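About Lenderora

We're Lenderora, a small furniture studio that fits out workrooms, and we really do love this job! Desks, chairs, side tables, the odd shelf that has to squeeze in beside a radiator — if people sit down to it and get things done, we want to hear about it.

Teodor Ciobanu started the studio with one van and a borrowed workshop. There are 8 of us now, and we've moved 4 times (the second move was in April, in sleet, and we still talk about it). Our current home on Zerberg Street has the long wall we'd always wanted, and we try everything out there ourselves before we suggest it to anyone else.

What gets us excited is the mix. A plain black office chair with a good headrest can sit next to a little white side table with red-and-white striped legs, up against bare brick, and the whole corner feels like a place you'd want to spend a morning.
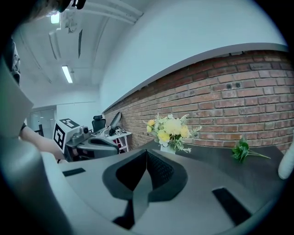

We feel the same way about color in general. Start with one cheerful piece, keep the rest calm, and see how it looks after a week of real work. Our Tenetti shelves came out of exactly that kind of tinkering, and so did the Janssen bench, which took us 17 sketches and a lot of coffee.

Come by and sit in things! The door is open most weekday afternoons.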